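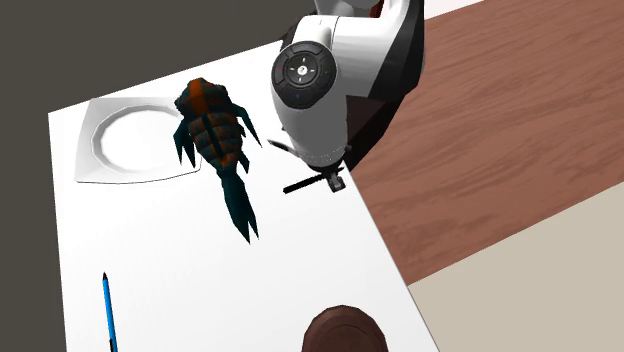
*A plate, a toy creature and a pen on a white tabletop.*

# How to write the "thanks, but no" text after a first date

I used to be terrible at this. I'd have a perfectly nice coffee with a perfectly nice man, know by the bottom of the cup that I didn't want a second one, and then spend four days hiding from my own phone. In October I went on five first dates through Kandano (the app, if you haven't met it, that makes you answer all those questions about camping) and I got a lot of practice. So this is how I do it now!

## 1. Decide before you go to bed

I give myself one evening. If I get home and I'm not at least curious about seeing him again, that's my answer. Curious is a low bar, and I keep it low on purpose – plenty of people are stiff and odd on a first date, me included. If you're on the fence, go again. These instructions are for when you're off the fence and in the next field.

## 2. Send it the next day, around lunchtime

Late at night feels heavy. First thing in the morning is a rotten way to wake up. I go for about 12:30, when most people have a sandwich in one hand and something else to think about.

## 3. Keep it short

My rule is 200 characters, give or take a word. My first attempt ever was an essay, with a paragraph on my last relationship and another on my job stress, and poor Cameron Aitken wrote back, "Is this a no?" It was a no. I had managed to leave that part out.

You need these bits:

- a thank-you for something that really happened
- the no, in plain words
- a friendly goodbye

Put together, mine looks like this:

> Hi! Thank you for the walk and for putting up with my map reading. I didn't feel a romantic spark, so I'm going to leave it there. I hope you find someone great.

Change the walk to whatever you did. If you can't think of one nice thing, "thanks for meeting up" is fine.

## 4. Take out the trapdoors

Read it back and look for anything he could reasonably hear as "try again later." The ones I always catch myself typing:

- "right now"
- "I'm super busy with work"
- "maybe when things calm down"
- "we should be friends!" (unless you mean it and will text him about a movie next week)

I told one guy I was busy until after my move. He waited, very politely, and asked me out again the week I moved. I felt about two inches tall, and then I had to write the text anyway, only now it was a much worse text.

## 5. Don't give a list of reasons

You don't owe anyone a report card. His laugh, his shoes, the way he talked to the waiter at Luda – keep it to yourself, or save it for your best friend. If he asks why, I say, "It was just a feeling, nothing you did wrong," and I stop typing. (If he did do something wrong, like being rude or pushy, you can say so, or you can skip the whole thing and block him. A polite text is for people who were polite to you.)

## 6. Let him have the last word

Most replies are short and decent. Innes MacAulay sent me a thumbs up and "same here, good luck out there," and I laughed out loud on the bus because I'd been dreading it all morning. Some people don't answer at all, and that's okay too. If the answer is mean, don't write back. I know. I've drafted some beautiful comebacks in my notes app and that's where they live.

## If you never got past messaging

Same text, minus the thank-you for the date. "I've enjoyed chatting, but I don't think we're a match. Take care!" does the job. After only two or three messages I wouldn't send anything, but if you've been talking every night for a couple of weeks, please do.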